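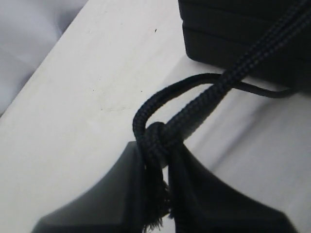
**Tolumholm Cord Workshop: progress report, May 30, 2025**

To: Odent Small Grants
From: Lukian Didenko

We've had a great spring and I'm happy to be writing this one. When I sent the last report we had a pile of cord, a borrowed room and a plan. Now we have regulars, a decent set of knot samples and a waiting list for the June sessions!

**Sessions**

The beginners' group has settled at 20 places, and I'd like to keep it there. Any bigger and I can't get around to everyone while their hands are still in the middle of a knot. We start with overhand and figure eight, then loops, then the stopper knots people want for bags and drawstrings. The evening group, which grew out of the winter repair nights, has gone further and is making lanyards and pull cords for the tool cupboards at Zikunska (they asked us, which was lovely).

**Materials**

We bought 300 meters of braided cord with the first payment and nearly all of it has been cut. Black was a mixed choice. It looks smart and people like taking it home, but beginners have trouble seeing which strand goes over and which goes under, especially in a loop. Working on white tabletops helps a lot. For the next order I want two colors so that each end can be followed by eye.

Fraying is the other thing we keep running into. A cut end on braided cord opens into a little tassel almost as soon as you start handling it, and then it won't go through a tight knot. We now teach taping before cutting, and whipping with thread in week three. I've moved whipping up to week two for June. Some people like the tassel and leave it on purpose below the knot, so that stays optional.

**Money**

Spent to date: $1,083 out of the $1,393 awarded. Most went on cord and room hire, the rest on scissors, thread and printing the knot cards. The remaining $310 is set aside for the two-color cord and one more box of thread. Receipts are in the shared folder.

**Next**

- Reprint the knot cards with bigger drawings. The loop card confuses everybody, me included.
- Finish the sample board for the Tolumholm entrance, with every knot tied once loosely and once pulled tight.
- Try a session for kids with thicker cord.
- Ask Zikunska if they want a second batch of pull cords.

I'd love for someone from Odent to come by in June and tie something. The kettle is in the back room and we have spare cord.

Lukian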